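Arm on the packing table, how did it change your shift?
Board: Packing and finishing, small factories

jikby_packer wrote:
Good evening to all. I work in the finishing room in Tuststead, eight people on one shift. Since December we have a robot arm on the table where the small gift pieces are sorted. My supervisor, Trinh Tôn, asked us to write down what is better and what is worse, and I would like to hear from other places before I give her my paper.

What is better for me: my wrists. Before, I picked up every piece with two fingers, and by the evening I could not open a jar. What is worse: I am now the person who watches. Watching is tiring in another way, and my pay grade is still the one for picking.

fitar_nights wrote:
We have had two arms for a year in the Fitar building. Your wrists will thank you, that part is true. But please write in your paper how many people are on the shift now and how many were there before. With us it went from 20 to 12 and the company said all of them "moved to other tasks". Some of them did move. I don't meet the others any more.

Also, which pieces does it hold? Ours is good with cardboard and bad with anything polished.

jikby_packer wrote:
Polished ones, unfortunately. Gold colour, small, with a dark band in the middle. They show every fingerprint, so at least I don't have to wear the cotton gloves all day. The fingers of the gripper take it by the sides, at the height of the dark band, and the gold top stays free above them.

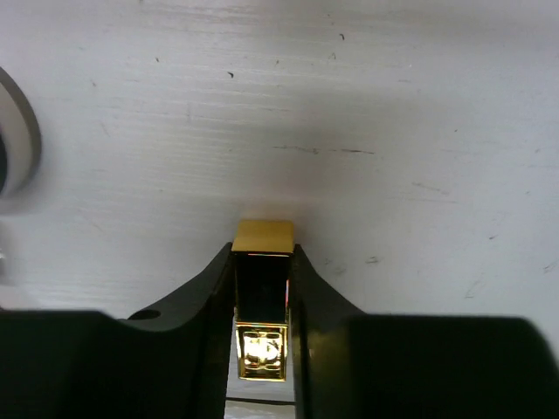

Order of work at our table, so you can compare:

1. I lay out the pieces on the white surface, not too close to each other.
2. The arm takes one and brings it to the tray.
3. I look at the piece under the lamp and turn it once. Scratched ones go in the grey box.
4. I write the number of rejected pieces on the sheet before the break.

On Tuesday we did 755 pieces. I was not more tired than on a usual day, only more bored.

hieu_la wrote:
Hiếu La here, I do the maintenance at Giáp. I do not agree with fitar_nights that it is always about cutting people. At our place the same number stayed and two packers learned to change the finger pads and to correct the grip. They got a higher grade for it, but they had to ask three times.

One remark about your table. I see dark specks and thin scratches on the white surface. With polished goods I would wipe it at every break and change it when the scratches are easy to feel with the nail.

fitar_nights wrote:
They had to ask three times, you say it yourself. In my opinion this should be written down before the arm is switched on. After that you have nothing to bargain with.

hieu_la wrote:
On this I agree. I only say the machine did not decide it, your managers did.

jikby_packer wrote:
Thank you both. I wiped the surface today and I asked for a new sheet. For the paper I will put the grade first and the wrists second. Does somebody have the exact words they used for the grade? My written English is slow and I don't want to sound rude to Trinh, she is fair with us.

hieu_la wrote:
Ours said "operator with adjustment duties". Ask for the training hours to be paid also, we forgot this.

fitar_nights wrote:
And keep a copy at home.

Contact the moderators | © Packing and finishing board | Back to top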